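Pre-Session Safety Checklist: Teleoperated Demos, Play Kitchen Station
Retum Robot Teaching Lab, Mirnerberg building
Inspection date: 2024-08-16
Inspected by: Hrefna Þorgeirsson
Session operator: Mieke Coppens

Mark each line OK, FIX or N/A. Comments go right under the line, and please write them! The last person's notes are the best thing on this form.

SECTION A. POWER AND STOP

A1. Emergency stop button within reach of the operator's free hand. OK
Comment: Moved to the left side of the desk in May and I love it there. Mieke can hit it without looking.

A2. Stop button tested with the arm raised and moving slowly. OK
Comment: Tested twice. The arm sags a little when power drops, so keep a hand under the wrist when you do this one.

A3. Power supply on the shelf, vents clear, no coats on top. FIX
Comment: There was a coat on top. Moved it, and put a hook on the shopping list.

A4. Second person in the room whenever the arm is powered. OK
Comment: Me, all morning.

SECTION B. ARM AND GRIPPER

B1. All bracket screws snug, checked with the hand driver only. OK
Comment: One at the elbow took a quarter turn. Everything at the wrist was tight.

B2. Cable slack at the wrist. Turn the wrist through its full range by hand, power off, and watch the loop. OK, with a note
Comment: Plenty of slack, no pinching at either end of the turn. The loop does hang out on the side, so reach over the counter slowly and keep it away from the faucet. I'd like to try a soft clip here. Mieke, want to help me pick a spot for it?

B3. Gripper opens and closes smoothly from the hand controller. OK
Comment: So much nicer since the linkages were cleaned! You can really feel the difference when you go for the small pieces.

B4. Gripper force limit loaded from the Varnix profile and not from the last user's settings. OK

B5. Fingers stay out of the linkages during hand-guided teaching. Hold the arm at the forearm only. OK
Comment: Read aloud to the operator before start, as always.

SECTION C. COUNTER AND PROPS

C1. Play kitchen does not shift when pushed from the front. OK
Comment: Solid. The Boateng clamps are worth every penny.

C2. Only the props for today's task are on the counter. OK
Comment: Today is pick and place with the play food and the green block. Spare pieces are in the bin under the desk.

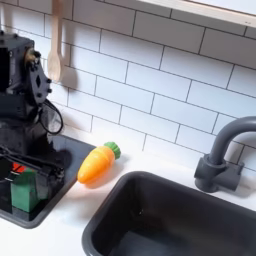

Station 2, wrist cable and counter. Carrot on the strip between the basins.

C3. Props have no cracks or sharp edges. OK
Comment: The carrot is holding up beautifully for something that gets grabbed all day. Its ridges seem to give the fingers a good grip, too.

C4. Hanging utensils checked against the arm's path. FIX
Comment: The wooden spoon hangs close to the wrist when the arm is over the left basin. It's fine for slow moves. Before we record anything at full speed, take it down or teach a path that swings wide.

C5. Clearance at the faucet and under the shelf checked by driving the arm there slowly. OK
Comment: Mieke did this by remote on her first try and didn't touch a thing. Great hands!

SECTION D. OPERATOR

D1. Operator has done the 60-minute intro. OK

D2. Sleeves, lanyards and long hair secured. OK

D3. Hand controller centered before the arm is enabled. FIX
Comment: We forgot this once and the arm gave a small jump at enable. No contact with anything, but it's a good reminder. I taped a note to the controller stand.

D4. Break taken after every 19 demonstrations. OK
Comment: Please keep doing this even when you're on a roll (I know, I know, it's hard to stop when it's going well). Tired hands make jerky demos, and the robot copies the jerks right along with everything else.

D5. Workspace limits switched on in software. OK
Comment: Tried to push past the back limit on purpose and the arm stopped before the tile. Very satisfying.

OPEN ITEMS

A3: coat hook. Hrefna.
C4: spoon down before full-speed recording. Mieke.
D3: add "center controller" to the start screen. Hrefna will ask for it.

Cleared for slow-speed teaching. Full speed waits on C4.

Signed: Hrefna Þorgeirsson

Operator comment (M.C.): Read and agreed. Yes to the clip on the cable, I have a few soft ones in my drawer. I'd also love a lower chair, my elbow floats when I steer down into the big sink and I think my demos would be steadier with it resting on something.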